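Bosunberg Two-Arm Kitchen Bench
May 2021
By Maiara Assunção

If you have ever run the back of a staff canteen, or a show kitchen, or one of those little tea rooms at the end of an office floor, you know how much of the day goes into putting things back. Plates to the rack, mugs to the tree, lid on the pan, and then the whole business over again after lunch. The Bosunberg bench is made for that part of the day. You get a white table, a pair of arms that reach down over it, a gripper on each, and a mat you can lay out with your own dishes – the ones your people like and already use.

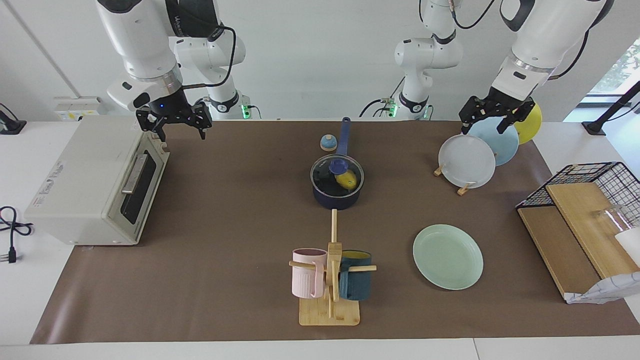
Firouzeh Karimi wrote to us that her crew at Clirico worried about their hours before the bench came, and that what changed was the order of the day. The same people are on shift, she says, but they get to sit down for lunch together, and she would like other managers to talk to their staff first, well before delivery.

We think she is right, and we now include a visit for exactly that. One of us comes out for 3 days, and your staff do the teaching themselves, because they know which mug goes where and which lid sticks. Please give them the time for it! A bench set up in a hurry by the office tends to get switched off by the kitchen.
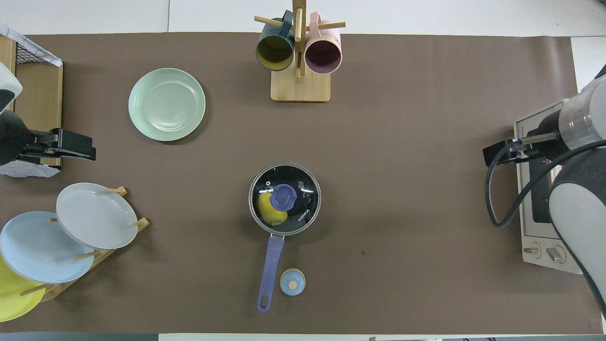
After the visit, most kitchens pick one person per shift to look after the bench, and we do ask that this be counted as paid work. It means wiping down the grippers, checking the cables and pressing stop when something looks odd – anyone may press stop, and no one should have to explain why.

Order number 509 for the bench with both arms, 337 for a spare gripper. Five mats come in the box. New orders ship in July.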